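Applies to dry soybeans, mung beans and dark red beans bought loose or in bags. Canned beans need none of this.

# Sorting, measuring and soaking mixed dry beans

This page covers the work between opening the bag and turning on the stove. It assumes three kinds of beans handled in one session, each kept apart until it is cooked. Cooking times are on a separate page.

## What you need

- One divided tray with at least three compartments, light in color
- One stainless steel pot with a handle, used for pouring and later for soaking
- A kitchen scale that reads in grams
- A colander with holes smaller than a mung bean
- Three bowls or jars for soaking
- A dry towel

A white tray is better than a dark or patterned one. Stones and broken pieces show up against white, and so do the wrinkled soybeans that will never soften properly. If you only have a dark tray, lay a sheet of plain paper in each compartment.

## 1. Clear and dry the table

Wipe the table and let it dry completely. Dry beans pick up moisture quickly, and a damp soybean loses its skin when it is rubbed against another one. Keep the tray flat and within reach of your pouring hand.

## 2. Weigh each kind

Set the empty pot on the scale and zero it. Weigh one kind at a time and tip it into its compartment before starting the next.

| Bean | Dry weight | Soaking water |
|---|---|---|
| Soybeans | 192 g | 4 cups |
| Dark red beans | 100 g | 2 cups |
| Mung beans | 100 g | 2 cups |

Soybeans go last. They are the largest batch and usually will not all fit in the tray, so whatever is left over stays in the pot and is sorted in a second pass.

## 3. Pour from the pot

Hold the pot low, with the rim just above the compartment. Tilt it slowly until the beans slide down to the lower side, pause there, then tilt a little further. Round beans move all at once once the pile lets go. Soybeans are the worst for this. Mung beans bounce but do not run as far.

Fill each compartment to no more than half its depth. You need space to push the beans around with a finger.

If the tray has a compartment to spare, leave it empty for rejects. A saucer works too, but it tends to get knocked.
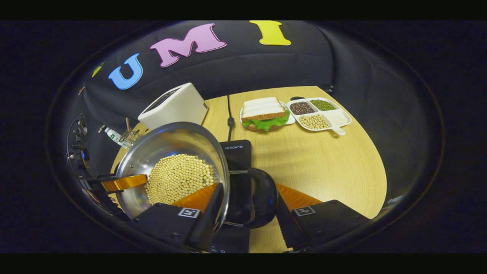

*Soybeans in the steel pot. The divided tray holds dark reddish-brown beans, mung beans and soybeans.*

## 4. Sort

Work through one compartment at a time. Push a small group of beans to one side, look them over, and push the next group across to join them. Remove:

- stones and hard lumps of soil
- split or broken beans
- beans with pinholes
- beans that are clearly a different color from the rest
- loose skins and bits of stem

Mung beans take the longest. Small stones can be close to them in size, and the only reliable check is to spread them one layer deep. Nelu Dinu sorts them under a desk lamp set to one side, so that anything with a flat face throws a shadow. It does help.

Do not return a doubtful bean to the pile. Weigh again after sorting if the recipe depends on the exact amount.

## 5. Rinse and soak

Rinse each kind separately in the colander until the water runs clear. Move it to its own bowl and cover with cold water as listed above.

- Soybeans: 17 to 18 hours in the refrigerator. Change the water once.
- Dark red beans: overnight.
- Mung beans: 4 hours, or skip the soak if they are going into soup.

Use a deep bowl for the soybeans. They swell to more than twice their dry volume — a bowl that looks half empty at the start can be full by morning. The steel pot can serve as the third bowl if it is large enough.

## Notes

**Floating beans.** Skim them off after the first ten minutes of soaking. Most are hollow or insect-damaged.

**Mixed compartments.** If a few mung beans end up among the soybeans, shake the lot over the colander only if its holes are large enough to pass them. Otherwise pick them out by hand. Dark beans are easy to see and can wait until the end.

**Storing sorted beans.** Beans that are sorted but not rinsed keep as well as they did in the bag. Put them in a closed jar and label it with the weight. Once rinsed, they have to be soaked and cooked.

**Uneven softening.** Old and new stock soften at different rates. Finish one bag before opening the next, and do not combine them in the same pot.

Last revised March 19, 2019. The soybean soaking time was changed from overnight.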